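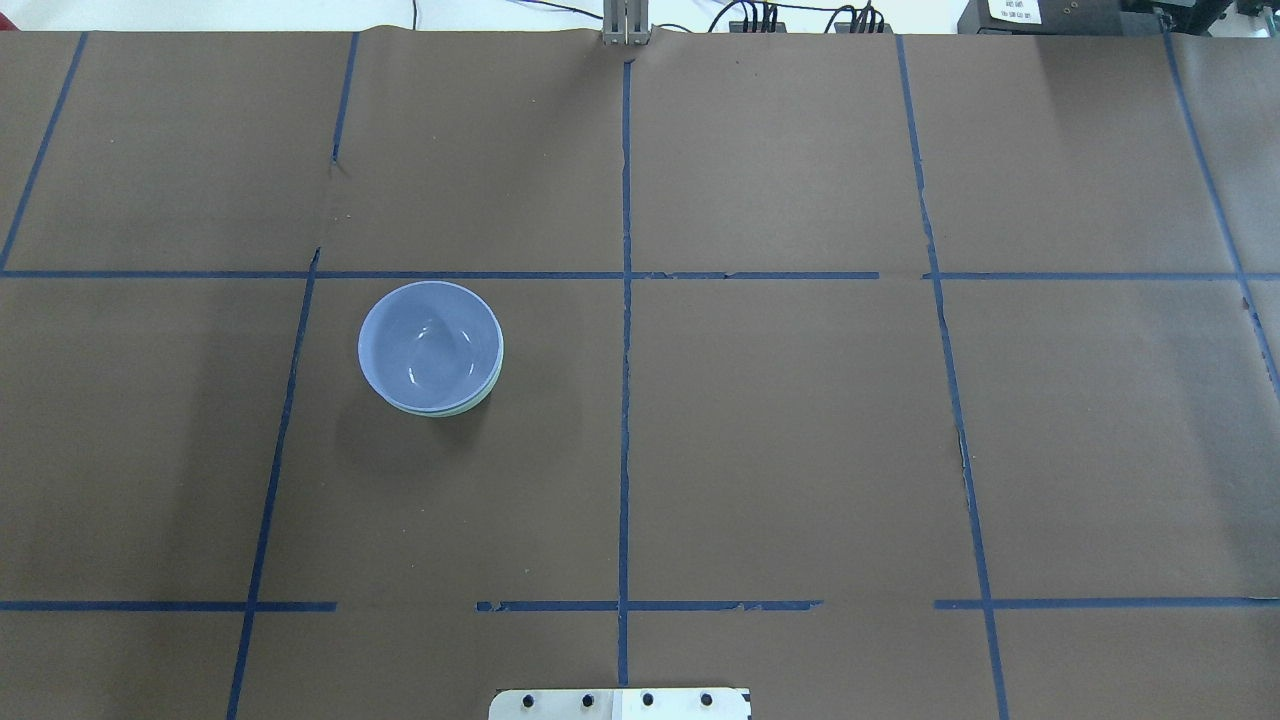
Dishware Sizes Should Be Stated in Volume

Wed 26 July

Most retailers sell bowls by diameter. A listing gives the width across the rim, sometimes the height, and a photograph against a white background. Capacity, the one figure that determines what the bowl can be used for, is usually missing. I think it should be mandatory on every listing and printed on the base of every piece.

The case is simple geometry. Two bowls with the same rim width can differ in volume by a factor of two, depending on wall angle and foot diameter. A straight-walled bowl holds far more than a conical one of identical width and height. The buyer of a replacement piece has no way to work this out from the listing, and the usual result is a return.

I keep four brands in regular use and measured each to the brim with water on a kitchen scale, taking one gram as one milliliter. The small Bellitz bowl, sold as a cereal bowl, holds 500 milliliters. The small Hundov bowl, also sold as a cereal bowl and with the same rim width, holds 297. Both labels are defensible, in the sense that cereal can be put in either. Neither tells the buyer anything.

Brim capacity is itself an incomplete number. Nobody fills a soup bowl to the brim and then carries it. A working capacity, set at 80 percent of the brim figure, would be closer to actual use. Measuring jugs and laboratory glassware already separate nominal volume from total volume, and the distinction causes no confusion among the people who buy them. Žukauskas prints both figures on the base of its mixing bowls. The print is small and survives the dishwasher.

The standard objection from manufacturers is tolerance. Fired ceramic shrinks in the kiln, and the shrinkage varies with clay body, position and firing schedule. A stated volume would therefore be wrong for some share of pieces. This is true and does not matter much. Diameter is subject to the same shrinkage and is printed anyway. A tolerance of 3 percent could be stated next to the figure, and molded plastic and pressed steel would meet it without effort.

A second objection is that shoppers do not want the number. The evidence offered is that they do not ask for it. Shoppers did not ask for unit pricing on grocery shelves either, and many now use it every week. A number that has never been shown cannot be tested by counting requests.

The stronger objection concerns handmade work. A potter throwing small batches cannot be expected to measure each piece, and I would exempt them below a certain output. Fovham, which sells hand-finished stoneware in factory quantities, should not qualify.

Storage is a separate matter and needs a separate number. Nested height, meaning the added height of each further bowl in a stack, decides whether a set fits on a shelf. It depends on wall thickness and rim profile and cannot be read from the height of a single bowl. I would put it second on the label, after working capacity, and move diameter to third.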